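How to Run a Listening Circle for Peer Support Workers

Peer support workers spend their days listening to other people, and they need somewhere to be heard themselves. A listening circle gives them that, and I love running them! I learned the format from Fatima Potgieter, who trains peer workers at Bikura, and I have kept most of her structure.

Before you start

Pick a size you can manage. With two facilitators you can look after a fairly full room, but keep your first circle small. Send the invitation a week ahead and say plainly what it is: a place to talk about the work, with no notes taken and no manager in the room. Our first one, in February, had a manager in it, and people mostly talked about parking.
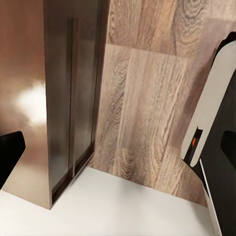
Write your ground rules down before anyone arrives. Mine fit on one index card: speak for yourself, pass whenever you like, leave other people's stories in the room. Read them aloud, then ask if the group wants to add anything. They nearly always do, and their additions are usually better than mine.

Step 1: Open gently

Start with a question anyone can answer without digging deep. "What did you do to switch off last night?" is my favorite. You'll hear about soup, long baths, bad television, dogs — and people begin to relax.

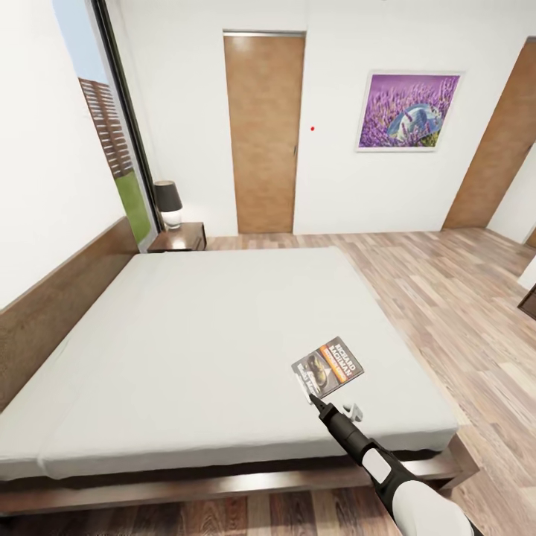 A Richard Bachman book on a bare mattress.

Step 2: Go around once

Each person gets 2 minutes. Use a quiet timer and let them finish the sentence when it goes off. The others only listen, which is harder than it sounds for people who help for a living (I still catch myself leaning in to fix things). If someone passes, thank them and move on.

Step 3: Open it up

Now people can respond to each other. Nobuhle Dlamini, my co-facilitator, likes to ask "Does anyone recognize that?" and then wait. Let the silence sit. If advice starts flying, ask the speaker whether they want any.

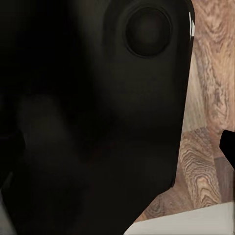
Sooner or later a circle gets around to boundaries, so have a few prompts ready on cards. Ask where the job ends and the friendship starts, or what to do when a client calls at midnight. A question that simple can get a whole group talking about when to hold on and when to let go!

Step 4: Close

Finish on time, even if the talk is going well. Ask for one word each, then stay in the room for a while afterward in case someone wants a quiet chat. Book the next date before people put their coats on.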